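Clearing the Spare Room, Cartwright Street: A Gallery

I was told the spare room at our place in Satamville could be cleared in 50 minutes. The Ploveo decluttering guide says so on its first page, and it also says one box per bed is enough. I had my doubts about both. My notes are with the pictures, and so is what I think of the method - which is not much.

The guide wants everything small to go into one open box on the bed, so you can see it all and decide. I have 56 things on my list from this room, and deciding has never been the part that goes quickly.
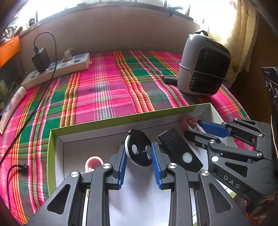 The green-edged box on the plaid bedspread. A round black thing with a white rim, a black thing with a button, something pink. Keep, toss or donate?

According to the guide, anything you can't name in 20 seconds should leave the house. I don't buy it. Half of what I own would go, and I would be out shopping for the same half by April. The old Laser label maker nearly went that way, and I use it every month.

The guide also promises 300 square inches of free shelf per box. I measured the shelf afterward and got nowhere near that, though the bed is good for sorting on - it's the right height and things don't roll off. I'll give them that much. The closet is next, and I'm not setting a timer for it.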